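# Oiling a Butcher-Block Tabletop

Applies to unfinished or previously oiled maple, birch, beech and similar tops. It does not apply to tops sealed with polyurethane or lacquer. If a drop of water still beads after ten minutes on a top that has not been oiled in months, assume a film finish and strip it first.

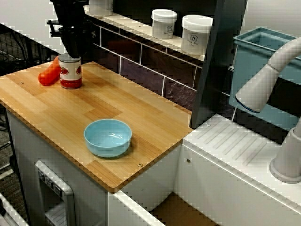
## Materials

- Food-grade mineral oil, one 16 oz bottle per two coats on a mid-size top
- Sandpaper: 120, 180 and 220 grit, plus one sheet of 400 for the last pass
- Sanding block or random orbit sander
- Lint-free cotton rags
- Plastic scraper
- Beeswax and mineral oil paste (optional)

## 1. Clear and clean

Take everything off the top. Scrape off dried food and glue. Wash with a damp rag and a few drops of dish soap, wipe with clean water, and let the wood dry overnight. Do not flood the surface. Water that sits in the glue lines raises the grain and can open a joint.

## 2. Check the hardware

Run a flat hand over the surface. Any screw head that stands proud will tear the paper and mark the rag. Drive it slightly below the surface or remove it before sanding. Do not overtighten; a top needs room to move across its width as humidity changes.

## 3. Sand

Start at 120 only if there are stains or knife marks. Otherwise start at 180.

Sand along the length of the strips. Keep the block flat and stay off the edges until the end, then break each edge with two light passes at 220. Vacuum between grits.

After 220, wipe the wood with a barely damp rag and let it dry for an hour. The fibers will lift. Knock them down with the 400, using no more than the weight of your hand.

## 4. Apply oil

1. Pour a small pool in the middle and spread it with a rag.
2. Work along the strips until the color is even.
3. Coat the edges and end grain twice. End grain takes far more oil than the face.
4. Wait 30 minutes, then wipe off whatever has not soaked in.
5. Repeat after 24 hours.

Coat the underside as well if you can reach it. A top oiled on one face only can cup.

## 5. Wax (optional)

Rub in a thin layer of paste, leave it for 20 minutes and buff. Wax slows water but does not stop it.

## Maintenance

Re-oil monthly for the first half year, then whenever the surface looks pale or feels rough. White rings usually come out with 220 grit and one coat of oil. Black marks around metal are iron stain; treat them with oxalic acid, rinse well, and repeat steps 3 and 4.

Revised March 31, 2026, Carmela Campos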